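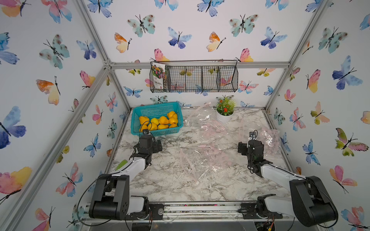 Flower seed in the wire basket, with butterflies on the wallpaper behind.

Open Day at the Hulanura Seed Gardens
July 11, 2019

I had been meaning to get out to Hulanura ever since their catalog landed in my mailbox in February, when there was nothing to look at in my own yard but a frozen birdbath and the sticks that used to be my hydrangea. They only open the trial fields to visitors one day each summer, and last year I had the wrong weekend written down and drove all the way to a locked gate. So this time I called ahead (twice, I admit) and packed my lunch the night before.

It's a pretty drive once you get off the highway. The last 12 miles or so are all hay and cattle, and then you come over a rise past the little town of Imai and there's a great big striped blanket of color laid out across the slope. I pulled over just to look at it, and so had the two cars in front of me!

Parking is in the mown field across the road. Wear real shoes, the ground is rutted and I saw one poor woman in sandals picking her way across like she was walking on eggs. Admission was free, and they hand you a paper map with the rows marked on it. There are 297 varieties in the trial this year, and 85 of them are zinnias, so you can guess where I spent the morning.

For anyone who hasn't been to a trial field, it isn't laid out to be beautiful. Each variety gets the same short row, same spacing, same water, and a white stake with a number on it. You look the number up on your sheet. What I love about it is that you see the plants the way they'll really behave, floppy ones and all. There was a tall coral zinnia I've ordered three years running on the strength of its photograph, and in the row it was lying flat on its face, exactly like mine do. I felt so much better about my staking.

The one that stole my heart was number 242, a small single flower the color of the inside of a peach, with a rusty ring around the center. The bees were all over it. It doesn't have a name yet and they wouldn't promise it for next year's catalog, but the young man with the clipboard wrote down that I'd asked, so if it turns up, you're welcome.

The cosmos were past their best, I thought, with the heat we've had. The snapdragons were better than I had any right to expect in July. I skipped the marigolds because I can't get along with the smell, though my neighbor would never forgive me if I didn't report that there was a cream-colored one, very neat and round.

After lunch (egg salad, under the walnut trees, with plenty of shade and not quite enough benches) I went on the barn tour. They clean the seed with an old wooden machine made by a firm called Dravix, which shakes so hard you can feel it in your teeth. The chaff blows off one side and the seed comes rattling down a chute on the other. Our guide let us put our hands in a bin of hollyhock seed, all papery little discs, and told us they keep the storage room dry because damp does more harm than age. I went home and moved my own shoebox of packets out of the laundry room that same evening.

The shop was crowded and I would go there first if I were doing it over. By three o'clock the sweet peas were gone. I came away with larkspur, two kinds of poppy, a ball of green twine, and a lavender plant that rode home buckled into the passenger seat. The lemonade was fresh and very tart, and the cookies were fine.

A few practical things. The restrooms are behind the barn. Dogs have to stay in the parking field, and it was much too hot for that, so leave them at home. The lower path floods after rain, so take the upper one if it's been wet. The seed they sell that day is last year's harvest, and anything you liked in the rows has to be ordered in the winter from the catalog. I've already circled the page where I think number 242 ought to go.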